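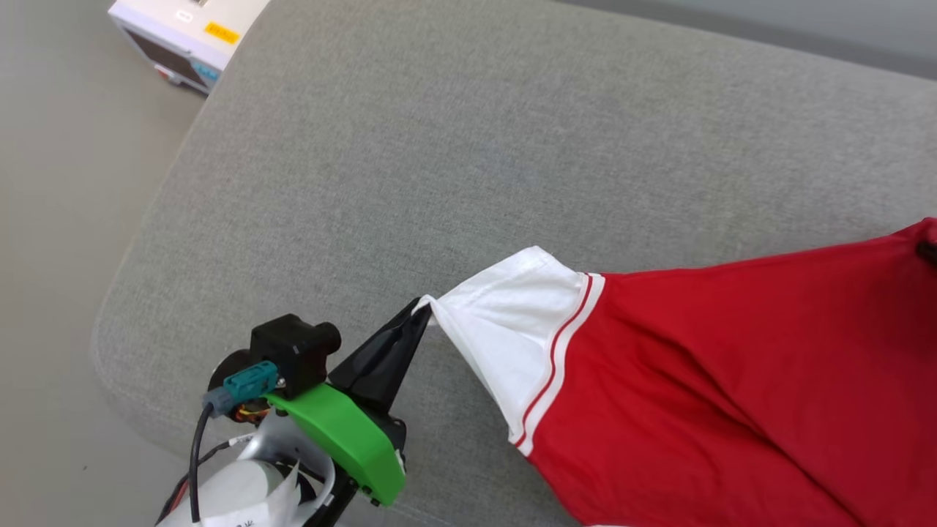
Unit 5: Woven upholstery cloth - abrasion and cover

1. Scope
These notes deal with flat woven cloth for seats and benches. Knitted covers and leather are left to the next unit.

2. Thread count and cover
Cover is the share of the surface taken up by yarn. It depends on yarn thickness and on the number of threads per unit width, warp and weft taken separately. A heathered yarn mixes light and dark fibre before spinning, so small changes in cover are hard to judge by eye. Measure them.
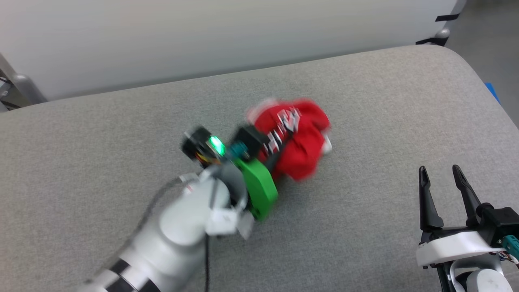

Fig. 1. Light grey woven cover with a rounded edge.

3. Rub testing
Mount the sample flat, without stretch. Inspect every 1,000 rubs and record the count at the first broken thread. In the class set, the Prunanau cloth failed at 3,897 rubs and the Cumedau cloth at 1,175. Both are low for seating - the yarns were loosely spun.

4. Edges
Cloth pulled over a curve is under tension in one direction and wears there first. Cut on the straight grain where the radius is small.

5. Before Monday
Work out cover for the Tzanetos sample, warp and weft, and bring the figures to the lab.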